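Why does ketchup stay in the bottle?

A text for young readers, by Kosmas Antoniadis

Have you ever turned a bottle of ketchup upside down over your chips and waited? You wait, and there is nothing. You shake it a little, and still there is nothing. Then you shake it one more time and suddenly half of your chips are under a red lake.

My nephew did this at my table last February, and he asked me if ketchup is a liquid or a solid. I told him it was a very good question and that I must think before I answer. This text is my answer to him, and also to you.

Let us begin with water. Water is an easy liquid. If you tip a glass, the water comes out at once. If you tip it more, more water comes. Honey is also a liquid, but it is slower. We say that honey is more viscous than water. "Viscous" is a word for how much a liquid resists when you want it to flow. Honey resists a lot and water resists only a little. But both of them flow when you tip them, even if for honey you need some patience.

A solid is different. A brick keeps its shape. You can tip a brick as long as you like and it will not pour.

Now ketchup. When you leave it alone, it behaves a little like a soft solid. If you put a spoon of it on a plate, it makes a small hill and the hill stays. Water can never make a hill. But when you push ketchup hard enough, it starts to flow like a liquid. So it can do both things, and what it does depends on how strongly you push.
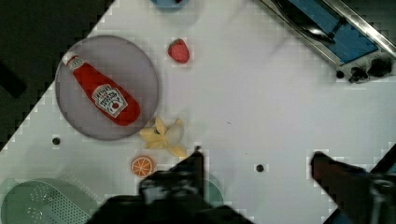
To understand this, we must look at what ketchup is made of. It is mostly tomatoes, with vinegar, sugar, salt and some spices. The tomatoes are cooked and crushed until they are smooth on your tongue. They seem smooth, but they are full of very small pieces of tomato, much too small for you to feel one by one. These pieces swim in a watery juice.

When the ketchup rests, the little pieces touch each other and hold together weakly, a bit like children who hold hands in a crowded playground. They make a kind of net through the whole bottle. The net is not strong, but it is strong enough to carry the weight of the ketchup. This is why it does not come out when you only turn the bottle over.

When you shake or squeeze, you break the net. The pieces let go of each other's hands and can slide past their neighbours. The ketchup becomes thinner, and it runs. Afterwards, when it lies quietly on your plate, the pieces catch hold of each other again and the hill keeps its shape.

Scientists have a name for the smallest push which makes such a thing flow. They call it the yield stress. You do not need to remember it, but it is a nice thing to say at dinner.

There are other things in your home that behave in this way. Toothpaste is one. It sits on the brush and does not run down between the bristles, but when you press the tube it comes out easily. Mayonnaise is another, and so is the thick paint that people use for walls. The painter wants the paint to spread under the brush, and then he wants it to stay on the wall and not drip on the floor.

There are also mixtures which do the opposite. If you mix cornflour with a little water, you get a strange white mud. Move your finger in it slowly and it is soft. Hit it quickly and it is hard! With this mixture, pushing strongly makes it thicker. Ketchup is the other way round.

A small experiment to try

You need three teaspoons, a large plate, and a little water, honey and ketchup. Ask an adult first, and put a towel under the plate.

Put one teaspoon of each on the same side of the plate, with some space between them. Now lift that side very slowly. Which one moves first? Which one moves last? Lift a bit more, and watch the ketchup carefully at the moment when it begins to slide.

Then lay the plate flat again and wait 5 minutes. Look at the three shapes. One of them has probably kept more of its hill than the others.

And how to get it out of the bottle?

My friend Naveen Prajapati cooks in a school kitchen, and I asked him. He keeps the lid closed, turns the bottle upside down and gives it one good shake, so that the ketchup moves down towards the opening. Then he turns it up again, opens it, and tips it gently over the plate. If it is a soft bottle, he squeezes it slowly. My nephew has tried this method and the table cloth is now much cleaner.

Words to learn: viscous, flow, mixture, yield stress.

© Lema Pages for Young Readers | Contact us | Back to top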